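Can it put the lime away yet?

My mother-in-law asked me over dinner in January when she could expect a machine that empties the dishwasher. I write this newsletter, so I'm supposed to know these things, and I mumbled something about a few years and passed the potatoes. It bugged me all week! So I spent a morning with the folks at Skimiris, who have been trying to teach robot arms the kind of kitchen job you and I do while thinking about something else.

The job they're stuck on at the moment is putting things in a drawer. Open it, pick something up, drop it in, close it. My four-year-old nephew can do that (he'll do it with your car keys, too). Eleri Dafis runs the kitchen project, and she told me she'd figured on a month for it when they started. That was a good while ago now.

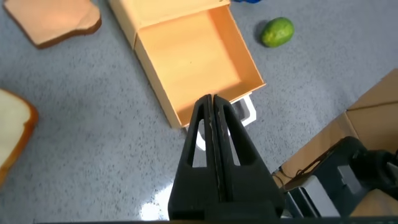 What surprised me is which part is hard. I'd assumed it would be the grabbing, and grabbing still goes wrong plenty, but Eleri says the drawer itself eats up most of her time. Pull a little off to one side and it sticks. Pull too hard and the whole unit comes along with it, and then everything the machine thought it knew about where the drawer was is out of date. You or I would put the other hand on top to hold it steady without even noticing we'd done it. I went home and watched myself open the silverware drawer about nine times. I use my hip. I had no idea.

Then there's the question of teaching. The way they do it, a person steers the arm through the chore over and over, and the software learns from the recordings. Mared Prosser does a lot of the steering, and she let me have a turn. I was terrible. She does a set of 50 before lunch and another 50 after, and they had 1130 good runs saved up when I visited, all for one drawer. I asked what happens if you swap in a different drawer and she laughed a bit longer than I was comfortable with.

Produce is its own headache. A lime is firm, it's small, and it's a nice loud color, so it ought to be easy, and compared with a peach it is. But it rolls if you nudge it, and a near miss sends it somewhere new. Cloth is worse still, because it never has the same shape twice. Mared would take a lime over a dish towel any day of the week, and after my turn at the controls, so would I.

I also called Brigitta Eder, who works on the shop-floor side at Prulard, to see if things were rosier over there. Some, yes. Her machines move parts from one bin to another all day long and they're good at it, but those parts show up in the same spot and they're all alike, and somebody has fixed the lighting and bolted down the table. "Your kitchen isn't bolted down," she said. Mine certainly isn't. There's usually a backpack on the counter and half a sandwich I don't want to know about.

So where does that leave my mother-in-law? I'd tell her that a single chore, in a kitchen the machine has practiced in, is getting pretty close. I saw the drawer opened and a lime dropped inside, start to finish, and I may have clapped. I also saw a try where the arm closed its fingers on plain air, very carefully, and carried that air over to the drawer. Both of those were the same morning, with the same setup. I wouldn't pay for it yet, but I'd happily sit there and watch it for another few hours with a cup of coffee.

Eleri wants to try mugs next, handle and all, and she's promised to call me when it's time. I'll bring my own mug, and it won't be one I'm fond of.

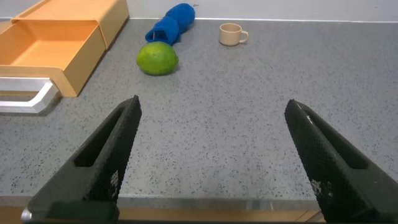

Your letters

Fiona Lindsay wrote in after the last issue to say her robot vacuum has learned to avoid the cat but not the cat's water bowl, and would I please warn people. Consider yourselves warned! She's moved the bowl up onto a step and reports that the cat is furious. If you've got a machine at home that does one chore well and another one badly, hit reply and tell me about it. I read all of them, usually in the evening when I should be folding laundry.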